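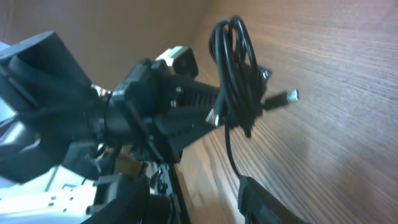

Figure 3. Black plastic device with coiled black cable, filed by its household under "misc., keep."

Print this page
E-mail this article

4.2 The holder and its cable

Of the 939 objects logged across the 66 households in the Harnis drawer survey, none gave our coders more trouble than the small black thing with a cable around it. Our codebook, drafted in February with more confidence than we have now, had a category for cables and a category for mounts, stands and holders. It had no category for a mount that has been married to a cable for so long that the household speaks of them in the singular.

Figure 3 shows a typical case. The device looks like a phone or car mount holder, with a squarish head, a longer arm and a ribbed section along the middle. The cable is wound around and over one part of it in tight loops, leaving two connector ends sticking out. One of these has a silver metal tip and is likely a micro-USB or a similar small plug. Our first coder entered the item as a holder. Our second entered it as a cable with "something in it." Both were following the codebook.

We settled the matter by treating any such pair as a single "bundle" and recording the inner and outer parts separately. This raised agreement between coders to 80 percent and lowered morale, as every bundle coded before the change had to be coded again.

Bundles raise a question that earlier work on household storage has mostly stepped around: what is the owner keeping? In interviews, people who held on to a bundle tended to defend whichever half we had not asked about. Asked about the holder, they said the cable was perfectly good. Asked about the cable, they said it belonged to the holder. Few could name the phone that either half had served. One respondent in the Suksawat group told us the bundle was "for the car," then added that the car had been sold.

Winding is a form of tidying, and we think it deserves to be counted as one. It takes a few seconds, it makes one object out of two, and it puts off a decision for years. Households that wound their cables did not throw out more than households that left them in a heap. They did describe their drawers as organized, and were visibly hurt when we opened them.

The sorting trays supplied by Prinus for the second round had a long narrow slot meant for cables. A bundle does not fit in it. Respondents placed theirs on top of the tray and closed the drawer as far as it would go.

E-mail this article
Print this page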